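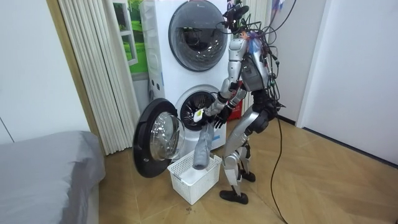 Oil or poly for old parquet? Help me choose before April

pinafloors
I've finally pulled the last of the carpet and I am so in love with this floor! It's light parquet, glued straight to the slab, and it runs through the living room, down the hall and right up to the laundry corner. 271 square feet all together. I've got most of the glue residue off and the sander is reserved.

Now I'm stuck on the finish. The guy at Sampaio says hardwax oil and wouldn't hear of anything else. My neighbor Jailson Moura did his whole place in water-based poly and it looks terrific. Two cats, one kid, shoes off at the door (mostly). What would you put down?

grain_and_gap
Congrats, pulling carpet and finding parquet is the best feeling! Oil, every time. I did mine with Vumon seven years ago and I still get a little kick out of walking on it barefoot in the morning. When the spot by the back door got dull I rubbed in some more on a Saturday-type afternoon with the radio on and it blended right in. Try that with poly.

Buff with a white pad between coats and wipe up every bit of extra. If it feels sticky under your hand, you left too much.

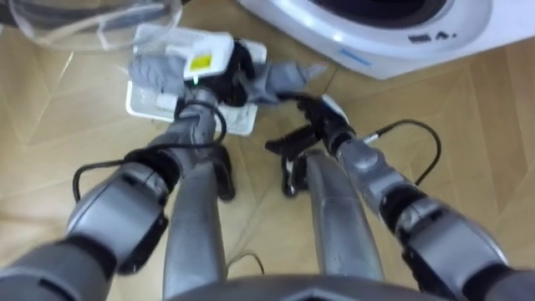
Light wood parquet from above

hallwaydweller
Poly person checking in. I had oil in my last apartment and I was forever chasing water rings. Three coats of a decent matte poly and you can forget the floor exists. Also, parquet has grain running every which way, so scratches don't jump out at you the way they do on long planks.

grain_and_gap
You can forget it exists until it wears through in the hallway, and then you're sanding the whole thing again. Parquet that old doesn't have endless sandings in it.

hallwaydweller
Depends on the thickness. OP, pull a floor vent or look at the edge of a doorway and measure what's above the tongue, if there is a tongue. Some of the old stuff is solid all the way through and you've got plenty to work with.

pinafloors
No vents, but there was a loose block by the closet. It's solid! No tongue at all, just little square-edged fingers of wood. I had been picturing some thin veneer, so this made my whole week. I also rubbed mineral spirits on a patch to see the color come up, and
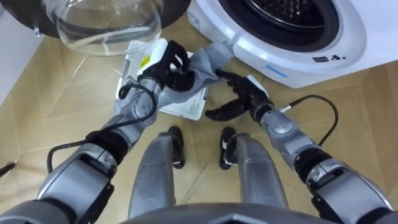 it went a beautiful honey shade, then back to pale when it dried. I'd love to keep it pale. Does oil always yellow it?

everaldo_l
Everaldo Lopes here, I've been laying and fixing parquet for a long time and I still get excited about it. Oil will warm it up unless you use one with a bit of white pigment. Test it on that loose block, both sides, one with each finish, and leave it on a windowsill for a week. You'll know which one you like.

And please fill the gaps before the final pass. Mix the fine dust from your last sanding with the binder, trowel it over everything, let it cure, then sand. Dergate makes one I like. Don't use the dust from the coarse grit, it looks like oatmeal.
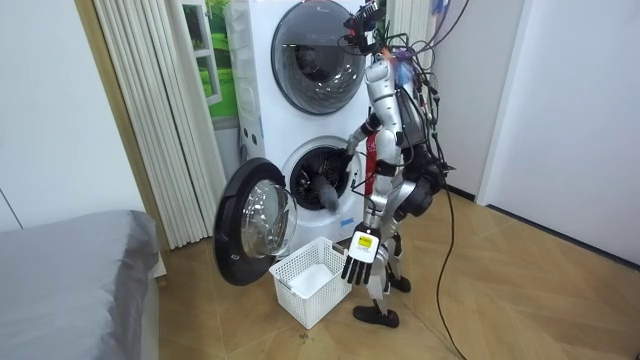 Water is the part of this I'd think hardest about. Parquet blocks swell sideways, and once a few of them push against each other they can lift a whole patch off the slab. So in a kitchen or next to a washer I go over the seams twice, whichever finish it is, and I check the hoses while I'm at it. With a stacked pair like the one in the picture, where the lower front-loader sits right down by the parquet, I like a slim drip tray too. Run a bead of flexible sealant along the wall and leave the expansion gap alone. People love to fill that gap and they shouldn't.

hallwaydweller
Agree on the tray. Still say poly for that corner, though.

grain_and_gap
Two finishes on one floor? You'll see the line forever.

everaldo_l
You can hide it under a threshold strip, but on a continuous floor I wouldn't either. Pick one and enjoy it.

pinafloors
There's no doorway between the hall and the laundry corner, so one finish it is. I had a quote of almost $1,000 just for the sanding, by the way, so I'm doing that myself and spending the difference on good finish. The block is on the windowsill – oil on one side, poly on the other, flipping it every morning. My kid is voting for oil.

grain_and_gap
Smart kid! Post the block when the week is up.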